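Fernham Town Supporters' Forum > First Team > Playing out from the back - had enough yet?

gisela_h
Right, I'm going to start this one because the match thread went off in nine directions and I couldn't keep up. I drove home from Brastus thinking about that second goal the whole way. We had a goal kick, nobody within thirty yards of us, and eleven seconds later we're picking the ball out of our own net. Short to Nägeli, Nägeli square, back to the keeper, keeper under pressure, straight to their number nine. 2-0 and that was the afternoon done.

I like watching us play football, I really do. I sat through the long ball years and I don't want them back. But this is the same goal we gave away against Wendt, and more or less the same one we gave away in the cup. When does somebody say lads, if it's not on, put your foot through it?

Southbank_Si
Agree with every word. Away end was groaning before he'd even taken the goal kick.

tapia_isauro
Going to disagree, sorry Gisela. Look at where our goals have come from since Tapia's Law was invented (my law, you get one mistake a match from the back and three chances from it, patent pending). The winner against Trondness started with Nägeli carrying it out past two of them. You can't cheer that one and then boo him when it goes wrong. He's a young centre half being asked to do a hard thing and mostly he does it.

gisela_h
I didn't boo anybody! And I don't blame Emil for it, he passed it where he's been told to pass it. I blame whoever told him. Brastus had clearly watched us. They left one man up, let us go short, then the moment it went square all three of them came at once. They did it four or five times before it worked. We had a warning every ten minutes and changed nothing.

oldgatekeeper
What was the crowd? Tannoy was useless from where I was stood.

Southbank_Si
1116 on their website. Decent for them. We must have been a fair chunk of it.

siham_g
Long time reader, don't post much. I've been going since I was seven and my dad still won't sit down during a corner, so you know where I'm coming from.

I think you're both a bit right. The passing out isn't the problem on its own, it's that we've got no second option. When Fajardo was playing every week on the left of midfield there was always somebody to clip it into, she'd - sorry, I'm mixing up my teams, that's Shiela in the women's side, who I watch more than the men these days. But it's a fair comparison! The women play out from the back too, and when the press comes Shiela drops off into the gap by the touchline and the keeper just chips it out to her. Simple. The men's full backs go and stand level with the centre halves, so everyone's in the same forty feet of grass and there's nobody to aim at.

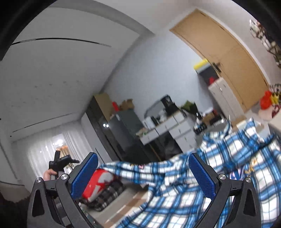 I went back over the Wendt match last night as well and it's the same story there. Both full backs flat, the holding midfielder hiding behind his marker, and the keeper looking up for an out ball that doesn't exist. He ends up playing the short one because it's the only pass he can see. I don't think dropping anyone fixes that. Push the left back up ten yards and half of it goes away.

tapia_isauro
This is the best post on here in weeks. Please post more.

Also yes, the women's team are miles better at it. More people should get down there, it's a fiver and you can hear the manager.

gisela_h
OK Siham, that I can get behind. I hadn't thought about the full backs. I'd still like to see us go long now and again though, even just to keep the other lot honest. If they know we'll never do it they can all squeeze up.

CraigFromTheCarPark
You lot can draw all the diagrams you want. He can't defend. Nägeli got turned like a lorry for the third one and there was no passing out involved in that. Drop him for a couple of games and get the big lad back in.

siham_g
The big lad has got a knee, Craig. He's out until the end of the month at least.

CraigFromTheCarPark
Then play the other big lad.

oldgatekeeper
He's on loan at Trondness.

CraigFromTheCarPark
Brilliant. Who signed that off.

Southbank_Si
For what it's worth I thought Nägeli was fine first half. Won everything in the air. The third goal came in the 88th minute when we'd thrown everyone forward and he was on his own back there with two of them running at him. I wouldn't hang him for that.

tapia_isauro
This. And it's his 30th start, he's hardly a veteran. Give him to May and see where he is. I said the same about the last centre half everybody wanted shot of, and he went on to play 107 games for us and got a standing ovation when he left.

CraigFromTheCarPark
I never stood up.

gisela_h
You were in the car park, Craig, you'd left early to beat the traffic.

CraigFromTheCarPark
And I did beat it.

oldgatekeeper
Does anyone know if the supporters' coach is running for the next away one? I rang the office and got the answerphone twice. I can drive if not but I'd want a couple of people in with me for petrol.

siham_g
It's running, I booked two seats this morning. Leaves the ground at half ten, and they're picking up at the Wendt roundabout again if that's easier for you. I think there were still a few places towards the back.

oldgatekeeper
Cheers, roundabout suits me. Will try the office again after dinner.

Southbank_Si
Back to the football for a sec - would you start the same eleven, Siham? I'd be tempted to put another body in midfield and leave one of the forwards out. We were overrun in there.

siham_g
Same back four, left back higher. I'd take the holding midfielder out and put somebody in who wants the ball with his back to goal, even if he's worse at tackling. Keep both forwards. If we go to one up front then there's even less to hit when we do go long, and Gisela will be on here again by teatime.

gisela_h
I'll be on here by teatime whatever happens.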